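## 4. First chore: clearing the table 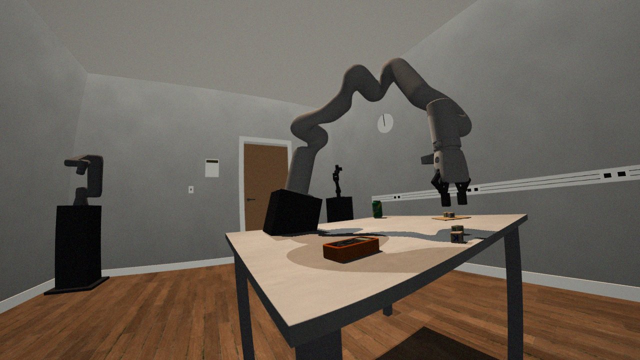
*Fig. 4-1. Simulated room with the arm over the table, gripper open.*

The Betska home package comes with a simulator, and we ask that you run every chore there first. Simulated floors are cheap. Expect to spend 45 minutes on this section, most of it watching.

1. Start the simulator and load the room called **Tistport**.
2. Check that the gripper is open and its two fingers point straight down. If they point anywhere else, go back to section 3.
3. Set arm speed to 26 percent. Higher settings exist. Leave them alone until section 7.
4. In the **Cliltell** task panel, choose *Pick one item*, then click the green soda can.
5. Press **Run** and keep your hands off the mouse.
6. When the can is picked up, choose *Put down* and click an open spot on the tabletop.
7. Repeat with the orange case, then with the upper of the two stacked wooden cubes.

> **Note:** The case lies flat and is the hardest of the three. The planner may circle it for a while like a man looking for the right end of a couch. Give it 590 seconds before you press **Stop**.

> **Caution:** Do not choose *Tidy everything*. The planner has its own idea of tidy, and it includes the floor.

### What to expect

Our test arm at Kleinschmidt made 4,000 simulated pickups before we let it near a real kitchen. It can now clear a table of dry, hard, unbreakable objects, provided you don't need the table soon. A child of six is faster and can be paid in crackers.

Laundry, wet dishes and anything in a bag are not supported in this release. Neither is "just put it where it goes" — the arm doesn't know where it goes, and in most homes the people don't either.

### If the can tips over

1. Press **Stop**, then **Reset room**.
2. Lower the grip height one notch.
3. Run step 4 again.

If it tips a third time, save the log and see section 9.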